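A Winter Visit to the Torov Paper and Textile Fair

I had been promising myself a trip to the Torov fair for years, and every winter something got in the way. This time I put it on the calendar early, filled the car with gas the night before, and set off on 30th January with a thermos of coffee and a shopping bag folded inside another shopping bag. If you have ever come home from one of these things with yarn stuffed in your coat sleeves, you will understand the second bag.

The drive over from Forsyth was easy enough until the last stretch, where the road narrows down by the river and everyone going to the fair gets in line behind everyone else. I didn't mind a bit. The fields had frost on them and I had the radio on. Parking is on the grass behind the hall, so wear proper shoes, and keep your ticket handy, as they look at it again when you come back from putting things in your car (I made three trips, so I got quite good at it).

The hall itself is a big old place with a high ceiling and long rows of tables. The paper people are on the left as you go in and the fabric and yarn people are on the right, with a sort of muddle in the middle where the bookbinders and the button sellers end up. I always go left first at this kind of event, before my arms get full, and I was very glad I did. The first table I came to was Nirer, a small mill that makes its paper from cotton rag, and I must have stood there for half an hour stroking things. They had a cream sheet with a soft torn edge all the way around, and a heavier gray one that would be wonderful for covers. They sell by the pack of 20, and I bought one of the cream and then, after going away and having a talk with myself, one of the gray.

There was a papermaking demonstration every hour, and I watched it twice. I have read plenty about dipping a mold into a vat, but reading doesn't prepare you for how quick it is! Down, up, a little shake from side to side, and there's your sheet. They let us have a go in groups, and my own effort came out thick at one end and nearly see-through at the other. I've been told to let it dry flat under a heavy book, so it is under the big dictionary in my dining room now and I am trying very hard not to peek.
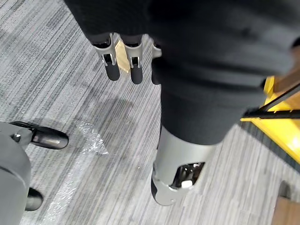
By then I was ready for lunch. The food is in a side room, and it's plain and good: two kinds of soup, rolls, and a table of cakes that had already been thinned out by the time I got there. I had the squash soup and a slice of lemon cake and shared a table with some quilters who had come on a bus and who were comparing their fabric bundles like card players. One of them talked me into going to see the natural dyes, which I had planned to skip. I'm so grateful to her. There were skeins in every shade from walnut to a pale buttery yellow, and the dyer had pinned up little cards saying which plant each one came from and where it was picked. Onion skins, of all things, made my favorite. I've started a bag of them in the pantry.

The Karden stand was the busy one all afternoon. They do wool cloth, mostly in plain colors and narrow herringbones, and there is a remnant bin at the end where you can find a good piece for very little if you don't mind elbows. I came away with enough dark green for a vest and a long thin strip of rust that isn't enough for anything, though I couldn't leave it behind. On the wall they had a framed page from an old order book, number 1119, for coat cloth, written out in the loveliest slanting hand.

I finished up with a bookbinding workshop, 30 minutes for a simple stitched notebook, with the thread and needle included in the price. It was a squeeze around the table and the light wasn't the best, but we all went home with something that opens and shuts. Mine has one stitch that wanders off on its own. I used a sheet of the gray Nirer for the cover, and I'm writing my garden notes in it.

A few practical things if you are thinking of going. Get there early, as the paper tables sell out of the odd sizes before noon. Bring cash for the smaller stands. The coat check is just inside the main door, and they gave me tag 163, so they were certainly doing good business, and the hall does get warm once it fills up. There is a summer fair in June as well, mostly outdoors, with the sheep and the spinning contest, and I have already written that one in pencil on the kitchen calendar.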